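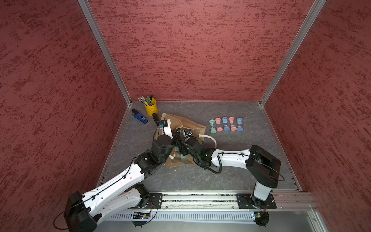 PRE-OPENING WALKTHROUGH: PANUNSTEAD GALLERY, GROUND FLOOR

Show: Clurnier, paintings and works on paper
Checked by: Merike Kuusk
Date: 7/22/22

1. Hanging hardware
Pass. Every D-ring and wall hook pulled by hand. The big Tymoshchuk canvas is on its new rail and it does not budge. Lovely job, Chutima!

2. Wall labels
Pass with comment. Label 40 has the wrong year on it. Reprint is ordered.

3. Light levels
Pass. I took readings at each work on paper and they are all under the limit in the loan agreement. The drawings look gorgeous at this level, by the way, much softer than last time.

4. Exits and aisles
FAIL, fixed same day. Two empty crates were parked in front of the rear exit. Moved to the store. Please keep that door clear right through install, even for ten minutes.

5. Fire extinguishers
Pass. Tags current, pins in. Next service is in August.

6. Floor and trip hazards
Pass with comment. The cable to the video piece needs a proper cover before the public comes in (tape is fine for tonight's staff preview only).

7. Loan paperwork
Open. Condition reports signed for everything except crate 1220. Cloder is sending the outgoing report and we should not unpack until it's here.

8. Alarm and case locks
Pass. Key 151 sticks a little, so turn it gently. Both display cases lock and the alarm panel shows all zones.

Comments from Chutima Thepsuriya
Label 40 is up, and it's right this time. Cable cover goes down tomorrow morning. I'm so excited for people to see the back room, the hang came together beautifully!

Still to sign off: items 6 and 7.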